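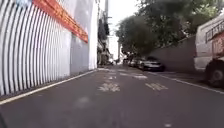 Worn lane markings on the demonstration street, with the striped wall on the left side.

Pramier Road Marking Inspection Unit
Open demonstration, August

The Pramier is an automatic unit for inspection of painted road markings. It is mounted on an ordinary service car and it grades the lines, arrows and letters on the asphalt while the car is driving with the traffic. Pramier is developed and assembled by Verkonard, and it is sold and serviced by Grudier.

In August we invite road departments, contractors and other interested visitors to see the unit at work on a public street. We chose a street which is not easy. The painted characters on the asphalt are faded and their edges are partly gone, the road has a slight slope, and cars are parked along the right side, beside a tall concrete wall. Large trees hang over the street there. In our experience these are the conditions where a manual inspection takes the most time and where two inspectors often give two different grades.

What you will see at the demonstration

The visit starts at 9 in the morning in the Grudier workshop, where the unit is fitted to the car in front of the visitors. Fitting needs 2 persons and no drilling. After this the car makes 3 passes of the street at normal driving speed. The passengers can follow the grading on the screen in the back seat. Visitors who stay in the workshop see the same screen on the wall.

After the last pass we open the report together. Each marking receives a grade from 1 to 5, where 5 means fresh paint and 1 means that the marking must be repainted. When the unit can not decide, for example because a parked vehicle hides a part of the edge line, it does not guess. It writes "not graded" and keeps the position, so that your crew can go back at a quieter hour.

There is one thing we ask visitors to keep in mind. The unit grades how well a marking can be seen. It does not read the text in the way a driver reads it, and it will not tell you if the words are spelled correctly or if they belong on this street. Some customers expected this from the earlier version and were disappointed, therefore we mention it before you travel.

What is in the box

Sensor head with roof clamp
Computer module for the luggage space
Passenger screen with holder
Power cable, 5 m
Calibration mat
Carrying case, grey
Printed manual in English and French

Options

The Bautista connection sends the finished grades to your maintenance planning program, so the work orders do not need to be typed by hand. It is ordered separately and can be added later. A longer roof clamp is available for vans and other high vehicles.

Care and warranty

Clean the front glass of the sensor head with a soft cloth and water before every shift. Do not use solvent or paint remover, also when there is line paint on the housing. Calibrate again after the clamp has been moved to another car. The warranty is 3 years on the sensor head and the computer module. Cables and clamps are wearing parts and are not included.

How to take part

The demonstration is free of charge, but the seats in the car are limited and we give them in the order of registration. Please write to the Grudier sales office and tell us which kind of car you would use for the unit. You are welcome to send a short list of your own streets that make trouble. Please wear closed shoes in the workshop. Coffee and a light lunch are served after the report.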